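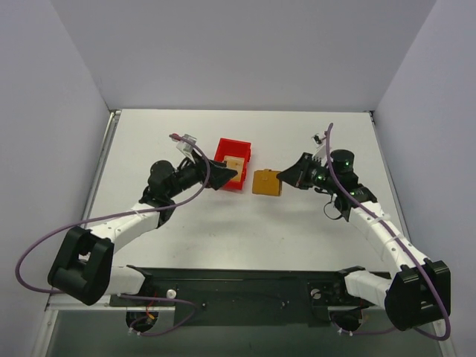
**Statbridge Packing Room: Bench and Bin Check**

Site: Sondesby
Date: 11 February 2026
Bench: 9
Checked against: Packing Room Sheet, October revision

Mark each line OK, Fix, or N/A. Write a comment for anything marked Fix. A line left blank counts as not checked.

## 1. Tabletop

- [x] Surface clear of tools and offcuts. **OK**
- [ ] Surface wiped. **Fix.** Faint smudges and small specks on the white top. Wipe with a damp cloth, then a dry one. Don't use the solvent spray on this bench, it leaves a dull patch.
- [x] No chips or raised spots that could catch a sleeve. **OK.** Ran a hand along the front edge and both corners.
- [x] Top sits level. **OK**

## 2. Side and back panels

- [x] Panels in place on the left, right and back. **OK**
- [x] Panels don't rock when pushed. **OK.** The left one had been loose on the last sheet. It was tightened and is still tight.
- [x] Nothing taped or pinned to the inside faces. **OK**
- [ ] Gap between panel and tabletop clear. **Fix.** Paper dust along the back. Use the narrow brush.

## 3. Red bin

- [x] Correct bin for the bench. **OK.** Red, open top, plastic.
- [x] Rim free of cracks. **OK.** Checked with a fingertip all the way along.
- [x] Tabs on the rim whole. **OK.** Look hard at these when bins come back from Kaewkla. They get stacked too high in the van and the tabs take the weight.
- [ ] Bin square to the back panel. **Fix.** It was sitting at a slight angle. Minor, but the sheet asks for square.
- [ ] Bin empty at start of check. **Fix.** A flat tan piece was lying in the bottom, covering much of the floor. Take it out before checking for grit underneath. If it is meant to stay in as a liner, the bin needs a liner label and this line becomes N/A.
- [x] Bin floor sound once cleared. **OK**

Comment on the tan piece: it has a few small dark marks on the face. The sheet says to replace marked liners and keep plain packing pieces in use until they go soft. We need to settle which of the two it is. Until then, treat it as a liner and swap it.

## 4. Orange box

- [x] Box closed up properly, corners not crushed. **OK**
- [x] Tab at the top edge not torn. **OK.** Small tab, in the middle. Don't lift the box by it.
- [x] Box kept to the right of the bin. **OK.** Correct side for this bench.
- [ ] Stock label on the underside. **Fix.** Missing. Print a new one at the Niseo terminal and stick it on flat.
- [x] Weight under the 200 gram limit for hand sorting. **OK.** Read 70 on the bench scale.

## 5. Reach and lifting

- [x] Items can be picked up without leaning over the panels. **OK**
- [x] Bin can be lifted out with two hands. **OK.** Lift it by the body, never by the tabs.
- [x] Floor in front of the bench clear. **OK**
- [ ] Mat flat. **Fix.** One corner curls up. Turn the mat around for now and put in for a new one. This was on the last sheet too.

## 6. Light

- [x] Bench bright enough to read a label. **OK**
- [x] No flicker. **OK**
- [x] Shadows soft enough that small parts still show up on the surface. **OK.** Fine at this bench. Bench 13 is darker and has its own comment on its own sheet.

## To do before the bench is signed off

1. Wipe the tabletop, including the strip along the back panel.
2. Swap the tan piece in the red bin and set the bin square.
3. New stock label for the orange box.
4. Turn the mat and order a replacement.

The first two can be done at the bench right away. The label has to wait until the Niseo terminal is back on, so hold the box here and don't send it to the shelf without one. The mat order goes on the regular supply form with "trip hazard" written in the notes box.

Bench result: **Use with fixes.** Recheck sections 1, 3 and 4 only. The other sections stand until the next full check, apart from the mat, which stays open until the new one is down.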